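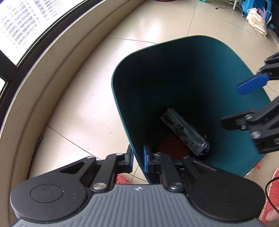
The green bin on the cream tiles, with a silvery packet at the bottom.

My aunt kept the bakery on the corner of Petridis Street for longer than I had been alive, and when her knees finally told her to stop she handed me the keys, a drawer of string, and the sourdough starter, in that order, as if the starter were the least of it. It lived in a crock with a chipped lid and smelled like apples left in a coat pocket. She had carried it over from Briltudar when she was a young bride, 800 miles on three trains, with the crock on her lap and her wedding shoes in a paper bag.

"Feed it at eight," she said. "Morning and night. And talk to it a little, it's used to that."

Well, I fed it. I talked to it too, mostly about the rent and the oven (a big old Zudano with a door that had to be kicked), and for the whole of April I baked bread that came out flat as a doormat. People bought it anyway. The lady from the dry cleaner's bought two loaves every morning and told me they were lovely for soup, and I knew perfectly well what that meant.

So one evening I called my aunt and said I thought I had killed it, and I may have cried some, and she let me go on until I was through. Then she asked what the kitchen sounded like.

I held the phone out. There was the clock, and the refrigerator, and a bus going by.

"Too quiet," she said. "Where's my radio?"

It was in the cupboard, behind the cake tins, where I had put it my first day because the dial was sticky. I plugged it in and found a station playing dance music, the slow kind with an accordion, and set it on the shelf by the crock. I felt silly, I'll admit, standing there in my apron at that hour, but she was still on the line and she had started to hum, and after a bit I was humming along with her and wiping down the counter, and I forgot to say goodnight until the song was over.

In the morning the lid was sitting crooked on the crock. I kicked the oven door shut and went to find the flour.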